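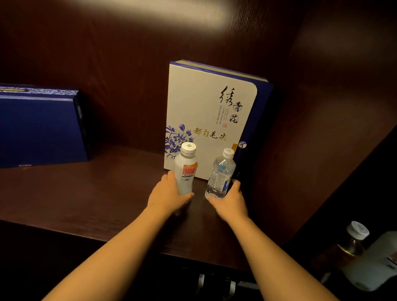

Zwei Kunststoffflaschen in einem Schrankfach. Links eine weiße Flasche mit Schraubverschluss.

Woraus besteht eine Plastikflasche?

Kunststoff ist ein Werkstoff, den es in der Natur so nicht gibt. Er wird in Fabriken hergestellt, meistens aus Erdöl. Umgangssprachlich sagt man auch Plastik. Beide Wörter bedeuten dasselbe.

Ganz kleine Teilchen, aus denen alle Stoffe aufgebaut sind, heißen Atome. Mehrere verbundene Atome nennt man Molekül. In einem Kunststoff sind die Moleküle sehr lang. Man kann sie sich wie eine Kette aus Büroklammern vorstellen: Eine einzelne Klammer heißt Monomer, die ganze Kette heißt Polymer. „Mono“ kommt aus dem Griechischen und bedeutet „ein“, „poly“ bedeutet „viele“.

Die Sorten

Auf vielen Verpackungen befindet sich ein Dreieck aus Pfeilen mit einer Zahl darin. Die Zahl gibt die Kunststoffsorte an. Man findet sie oft am Boden.

01 PET: Getränkeflaschen, meist durchsichtig
02 HDPE: Flaschen für Reinigungsmittel oder Shampoo, oft undurchsichtig
04 LDPE: Tüten und Folien
5 oder 05 PP: viele Deckel und Joghurtbecher
6 oder 06 PS: manche Becher, aufgeschäumt auch Styropor

Deckel und Flasche bestehen häufig aus verschiedenen Sorten. Eine PET-Flasche hat zum Beispiel keinen Deckel aus PET, sondern meist einen aus HDPE oder PP.

Wie kommt die Luft in die Flasche?

Flaschen werden geblasen. Bei PET beginnt das Verfahren mit einem Rohling. Er sieht aus wie ein dickes Reagenzglas und hat oben bereits das Gewinde für den Deckel. Der Rohling wird erwärmt, bis er weich ist. Dann kommt er in eine Form aus Metall. Ein Stab dehnt ihn in die Länge, und Druckluft presst ihn gegen die Wände der Form. Dort kühlt der Kunststoff ab und wird fest. Die Form öffnet sich, und die Flasche wird entnommen.

Warum ist manche Flasche weiß?

Reines PET lässt Licht durch. Soll eine Flasche weiß werden, mischt man dem Kunststoff ein Pulver bei, zum Beispiel Titandioxid. Solche Stoffe heißen Pigmente. Sie streuen das Licht in alle Richtungen. Das schützt auch den Inhalt, wenn er lichtempfindlich ist. HDPE ist schon ohne Pigment milchig trüb.

Versuch: Schwimmt der Deckel?

Du brauchst eine Schüssel mit Wasser, einen Flaschendeckel aus HDPE oder PP und ein kleines Stück einer PET-Flasche. Lass dir das Stück von einem Erwachsenen zuschneiden, die Kanten sind scharf. Drücke beide Teile unter Wasser und streiche die Luftblasen ab. Lass dann los.

Der Deckel steigt auf, das PET sinkt. HDPE und PP haben eine geringere Dichte als Wasser, PET hat eine höhere. Recyclinganlagen trennen zerkleinerte Flaschen und Deckel auf dieselbe Weise.

Wörter zum Nachschlagen

Dichte: Masse eines Stoffes geteilt durch sein Volumen
Granulat: kleine Körner, in denen Kunststoff geliefert wird
Rohling: Vorstufe der fertigen Flasche

Text: Torben Petersen
Fachliche Durchsicht: Eckhard Ruppert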